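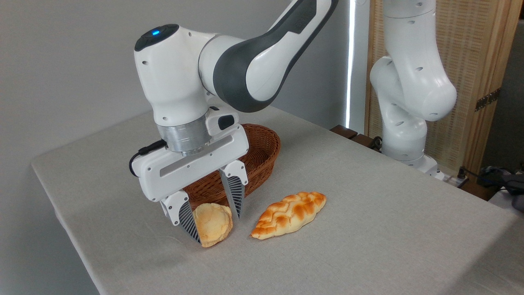

Zokine bread cell, gripper at a round roll beside the wicker basket

The Zokine bread cell is a tabletop robot workstation used for handling trials with baked goods. It was assembled in May by Alcides Zapata at the Skorico workshop and is built around a white arm with a two-finger gripper. A second arm of similar finish stands behind the table. The cell is documented mainly through its maintenance log, which had reached 2921 entries on 10 November 2025.

Setup

The gripper is bolted to a metal flange at the wrist. Power and data reach the hand through a short black cable, which must keep its loop at every wrist angle. Technicians turn the wrist slowly through its full travel after any change to the hand and watch the connector for strain. Zero position is then taught with the fingers closed, and the opening width is entered in the Nadar control software. 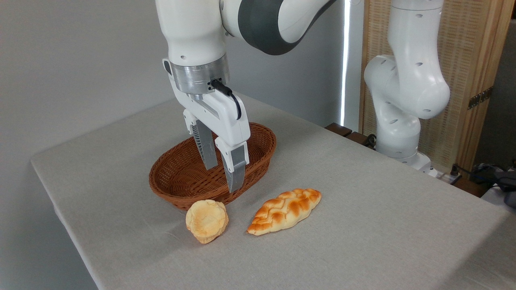
Basket alignment is checked at the start of each shift and again after the table covering has been changed. The arm is lowered by hand control until the fingers are over the bowl, and the operator compares the rim height with the stored value. The check is done with the basket empty and the fingers spread, and one pad tip may pass below the rim as long as neither touches the weave. The bread stays in front of the basket on the cloth. An error above 2 mm calls for the table frame to be taught again.

Maintenance

The finger pads are ribbed and collect crumbs and glaze. They are brushed after each run and wiped with a damp cloth. Pads are replaced as a pair. The bracket screws are tightened in 17 steps listed on the Pliller service sheet, an order that Zapata shortened for pad changes alone. The wrist cable is replaced every 365 days regardless of wear.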